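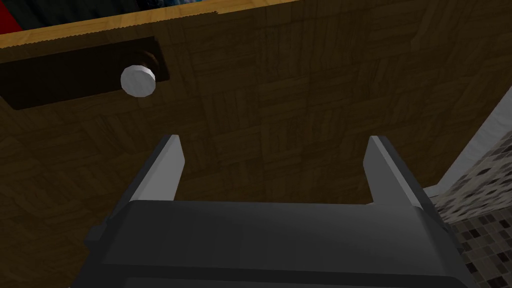
Section 2. Setting Up Your Rehearsal Scripts in Woler

Welcome back, and thank you for sticking with the guide this far. By now you should have Woler installed and your account open, so we can get to the part most actors are waiting for, which is putting a script in and learning some lines. Set aside an evening for your first one. Later scripts go much faster, and you will soon find your own way of doing things.

The steps in this section use the sample play that comes with the program, The Gurham Letters, a short piece for two actors set in 1918. You are welcome to use a script of your own instead, but we do suggest running through the sample once. It has a bit of everything in it: a long speech, some quick back-and-forth, a letter read aloud, and a song.

Before you begin

You will need your script as a text file or a clean PDF, the name of your character spelled the way the script spells it, and a pair of headphones. Any headphones will do. If all you have is a paper copy, see Section 6, on typing in sides by hand.

Note: Woler takes scripts of up to 1000 pages, so even a very long play with all its notes and front matter should go in without any trouble. The sample play is a good deal shorter than that!

Adding the script

1. From the Home page, choose New Script. Type in a title you will recognize later on. If you are in the middle of audition season and have several sides on the go, it helps to put the month first, as in "November – Gurham – callback."

2. Choose Import and pick your file. The bar along the bottom fills in as the pages are read. You can leave the page and come back while it works.

3. Look over the Cast list. Woler makes this list from the names it finds in front of each speech, and it does make mistakes now and then. A stage direction in capital letters, such as THUNDER, may turn up as a member of the cast. Tap the name and choose Not a Character.

4. Check for doubles. Older scripts often shorten a name partway through, so that BERGERON on the first page has become BERG. by the second act. Hold one name, drag it onto the other, and choose Merge.

Caution: Merging can't be undone once you have closed the Cast list. If your play has a father and son with the same last name, please read a few of their speeches before you join them together.

5. Tap your own character and choose This Is Me. Your lines turn blue all the way through the script. In The Gurham Letters, choose Bergeron and you will have 259 lines to learn, counting the one-word answers.

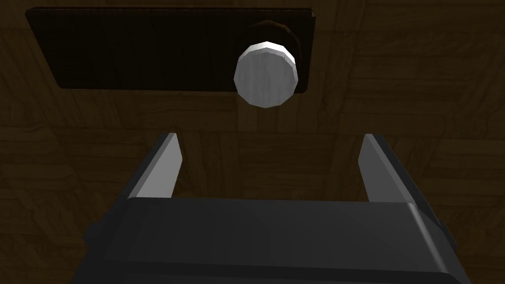

6. Choose a reader for the other parts. You can use one of the built-in voices, or you can record a friend (see Section 4). The built-in voices are plain on purpose. They give you the cue and leave the acting to you, and a lot of people come to like working against something so neutral. If a voice is hurrying you along, move the Pace slider to the left.

7. Set your Cue Length. This is how much of the other person's line you hear before it is your turn. Full Line is best while the script is new to you. Once you are fairly steady, try Last Few Words, which will show you very quickly where you have been leaning on the page.

8. Choose Save. Your script now appears on the Home page with a small bookmark beside it.

Your first run

9. Open the script, put your headphones on, and choose Read Through. All of the lines stay in view for this one. Say yours out loud at an ordinary speaking level, and try to get to the end of the scene without stopping, even if you stumble.

10. Go back to the top and choose Hide Mine. Your lines are now covered with a gray bar. Tap a bar once to see the first word, and again to see the whole line. Woler remembers the bars you tapped and puts those lines in your Trouble Spots.

11. Work through the Trouble Spots before you run the scene again. A handful at a time is plenty. If a line keeps slipping away from you, look at the one before it, as the cue is very often what hasn't sunk in yet.

Caution: Please don't run lines through headphones while you are driving or crossing the street. It is surprising how far away you can get in the middle of a good scene.

Note: Woler marks a line as missed if you change the words, even slightly. For a first read or a loose audition this may be stricter than you want. Go to Settings, then Matching, and choose Close Enough. For verse – and for any playwright who will be sitting in the room – leave it on Exact.

Moving a script to another device

If you use Woler on a phone as well as a computer, turn on Asau Sync under Settings. Your scripts, notes and Trouble Spots will be copied across the next time both are online. Recordings are large and stay where you made them unless you tick Include Voices.

Section last updated January 21, 2019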